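Kovlow Print Archive
Progress report to the Zillari Fund, second period

Prepared by Naledi Mathebula, collections manager

Summary

Work in this period covered cataloging, conservation and exhibition planning for the Kekana collection of labor and tenant posters. Cataloging is on schedule. Conservation is behind by 3 weeks. Spending is within the approved budget, with one transfer between lines requested below.

Cataloging

The collection holds 1000 sheets, mostly screenprints and offset lithographs, with a small group of linocuts. Each record now carries title, printer, issuing group, process, sheet size and condition grade. Where the printer is unknown, the field is left blank and the issuing group is used for sorting. Undated sheets are placed by union label or street address when either is printed in the margin.

Duplicates have been kept together under one record. The earlier practice of numbering each copy separately has been dropped, and the old numbers are kept in a note field so that past loan papers can still be matched.

Conservation

Tape removal took longer than planned. Several rent strike posters had been mounted on board with rubber cement, and the adhesive had stained through to the image side. Yaw Kyei tested two solvents on blank margins and chose the slower one, as the red inks bled under the other. Seven sheets were withdrawn from display for this reason and will be shown as facsimiles.

Flat storage is in place for the large formats. Humidity in the store room stayed within the agreed range except for one Saturday in March, when the air handling unit was off for service.

Exhibition planning

The layout for the Altik gallery has been approved - two rooms, hung by issuing group. Label text is in second draft. The longer wall texts still need a shorter version for the large-print guide. Frames will be reused from the previous show where the sheet size allows.

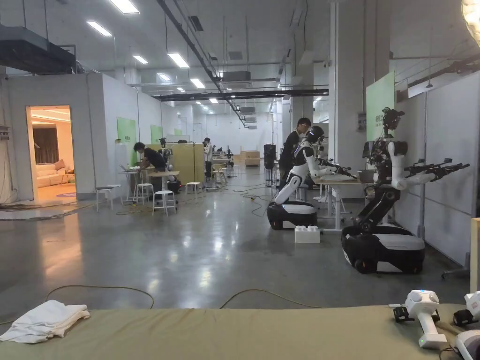
Budget

We ask to move the unspent part of the travel line to conservation supplies. The total does not change. Invoices for blotters, polyester sleeves and framing are attached to the financial statement.

Next period

Finish tape removal on the remaining mounted sheets. Send label text to the copy editor. Confirm lenders' insurance terms before the frames are ordered. Rights holders for the later offset posters are still being traced, and a list of open cases will follow with the next report.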